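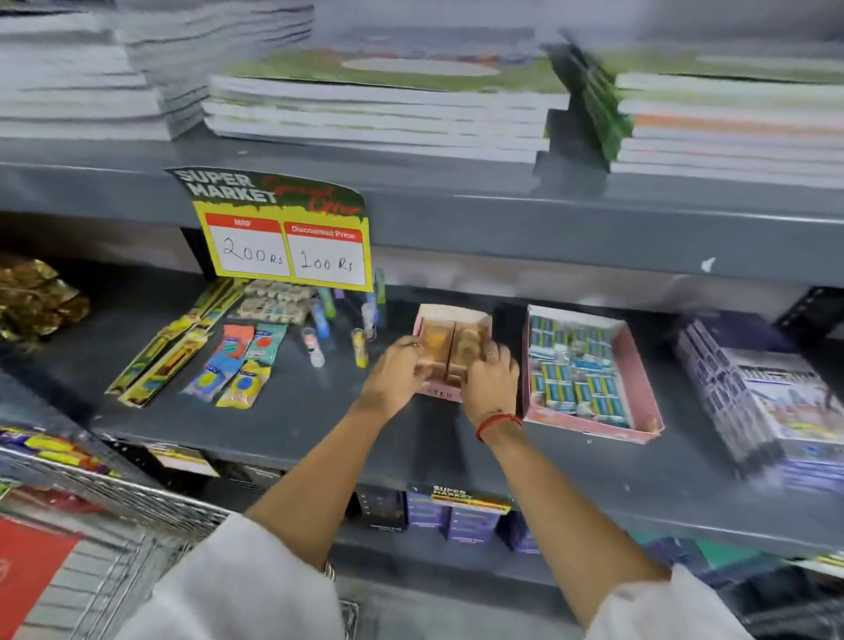
Every year before school starts I hear the same complaint, that the price signs in our shops are a trick. MRP 200 rupees, discounted price 100 rupees, both numbers written by hand with a black pen. My neighbors laugh at such signs. They say the first number exists only to make the second number look small.

I want to defend the handwritten sign, but only a little. In the first place, it is honest about who made it. Somebody in the shop took the pen and decided. At the big Plutance store near the bus station the labels are printed and change twice in one week, and when I ask at the counter why my pencil box costs 17 rupees more than before, the answer is always "the system." With a handwritten price I can at least ask the person who wrote it.

My complaint is a different one. A sign hangs from a shelf, and under it are glue sticks, pencil boxes, small pouches, erasers or sharpeners, all very near to each other. Which of them is for 100 rupees? The shopkeeper knows. The regular customer maybe knows. A child who has counted her coins at home does not know, and she is too shy to ask, so she puts the thing back. I was this child, in the old market in Magbanua, and I remember very well a compass set which I returned to the shelf because I did not understand the sign. Later I learned that it was 80 rupees and I had enough.

So I ask the shops of Wukosari for one small change before the August rush. Write the name of the thing on the sign. "Glue" is four letters. There is plenty of room for it between the two prices, or on top, where now we read only "Super Market" and that the offer is special.

I know that goods are moved every day and a general sign saves work. I worked one summer in a stationery shop and I moved many notebooks from one shelf to another for no reason that I could see. But the pen is already in the hand when the price is written.

1,816 views · 17 comments · Share

Related
Why I still cover my schoolbooks in brown paper
Stostemside market: the new opening hours
Is a cheap notebook really cheap?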